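hemell_ops
CPU pick faults on the Hemell teardown cell. The controller logs a grip force error, then the arm holds position. 177 cycles, 56 faults.
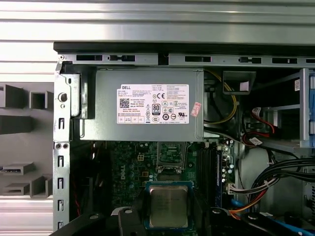

Category: Faults and Safety
Case is a Dell tower, lid off. Same program since March.

drillimov
Finger pads. Replace them.

hemell_ops
Replaced already -- no change. 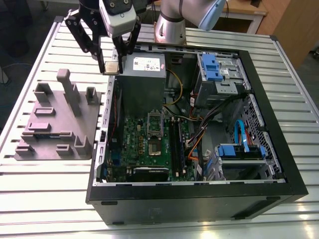 The fault comes after the lift, never at contact.

vi_user
Disagree on pads. Check wrist cable strain first.

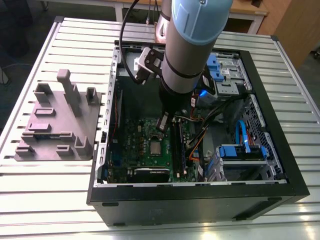

Arm over the memory slots

drillimov
Strain would show on every axis. It doesn't.

hemell_ops
Force limit is 116 in the config.
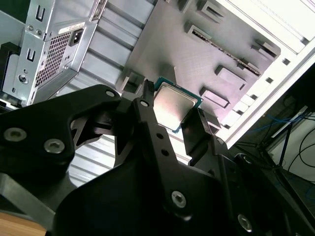 I will lower it and rerun with the guard closed.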